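Stimmont Bin Picking Project
Progress report, April to June
Prepared for Danjuma Nwachukwu
June 17, 2023

Hi Danjuma,

You asked for something shorter than last time and with more about the people, so I've put the technical part at the end and kept it small. The spreadsheet with the spending is attached separately, and we're still inside the budget you approved.

Where we are

The big news is that the arm now picks blocks out of a metal bin for whole stretches of a shift without anybody standing next to it. In April we couldn't say that! Back then Hisham was hovering over the stop button most of the day, and he'd be the first to tell you it was more tiring than picking the blocks himself.

We passed 1,000 logged picks this period. I know you'd hoped for more by now, and so had I, but we lost a good chunk of time waiting for the new finger pads from Pendska (they shipped the wrong size, then the right size to the wrong building). They're here now and they grip better on the dusty blocks.

What it's changed for the crew

The plan you signed off on said two people would move off the picking station and onto inspection. That has happened, though it was messier than the plan made it sound. Ogundipe took to inspection right away and has already rewritten the check sheet so it follows the order you really look at a block in. Hisham liked the picking station — he had his radio, his own rhythm, and he could see the loading door. He's told me plainly that inspection feels like being back in school. We've agreed he'll split his time, mornings on inspection and afternoons looking after the arm, and I'd like to keep it that way through the next period even if it's a little less tidy on paper.

Sore backs and wrists come up a lot less in our morning talks. I don't have a proper measure of that, so please don't quote me on it upstairs, but the crew brought it up themselves and I was glad to hear it.

One thing I got wrong: I thought the noise of the arm wouldn't bother anyone. It does. It's a whine more than a bang, and the packing table gets the worst of it. We've moved the table back and I've asked for a quote on a screen.

Pay came up too, as you warned me it would. People want to know if looking after a robot is a higher grade than picking. I've told them I don't decide that but that I'd ask, so I'm asking. Could we have an answer before the next report? It would do more for the mood than anything I can buy with the grant.

The picking itself

Blocks lying near a wall are still our hardest case. The arm has to come down low without leaning on the sheet metal, and the cable bundle hangs in a loop beside the gripper, so there's more to keep clear than just the fingers. Ogundipe wants the loop tied up shorter. Hisham thinks that will pull on the connectors when the wrist turns. We'll try it both ways and log the misses.

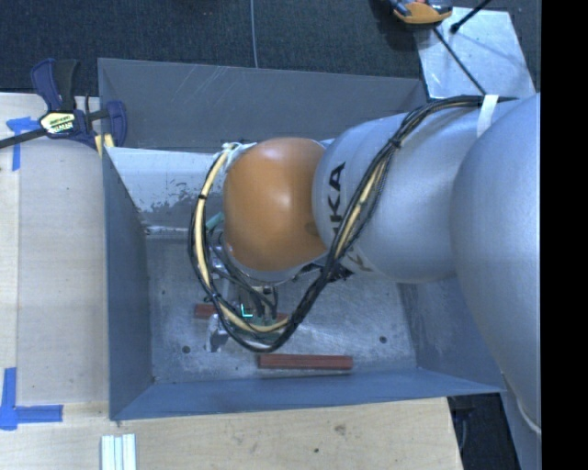
Next three months

1. Finish the near-wall tests and settle the cable question.
2. Train 3 more people to clear a jam and restart the arm, so that Hisham can take a vacation.
3. Get the screen in by the packing table, if the quote is sane.
4. Sit down with you about the pay grades — I can come over to your side of the building any afternoon.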